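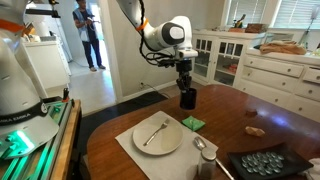 Week 7 – Setting the table, and why we bother

Hi everyone, these are my notes from the February session, tidied up a bit for those of you who missed it or (like me) can't read your own handwriting.

We started with the old question of what goes where. Forks left, knife and spoon right, blade facing the plate. I know, you've heard it. But I want you to be able to do it without looking, so when you're laying places for 200 at a wedding you're thinking about the gaps between chairs and not about cutlery.

Napkins next! I'm a plain fold person. A flat rectangle to the left of the forks is fine for nearly everything, and guests can pick it up without knocking anything over. The fancy fans and swans are fun, and we'll do two of them next time, but please don't practice them on the good linen.

Cups and saucers. For a breakfast or tea setting the cup goes to the right of the knife, handle pointing at four o'clock. For dinner, leave the coffee cups off completely and bring them out with dessert. Someone asked me whether that's old-fashioned. Maybe! I still think a crowded table makes people sit stiffly, and I'd sooner walk back to the kitchen one more time.

Then we got onto spacing, and I drew that terrible diagram. The Grilthorpe handbook wants 24 inches from the center of one plate to the center of the next. I'd treat that as your minimum and go wider if the chairs have arms. On a round table, set opposite pairs first and fill in after – it saves a lot of shuffling.

For next week:
Read chapter 12 of the handbook (skip the part on fish knives).
Draw a plan for a family-style supper, with the serving dishes on it.
Bring a cloth napkin, ironed.

We're in the Losum room again, and the door sticks, so give it a good push.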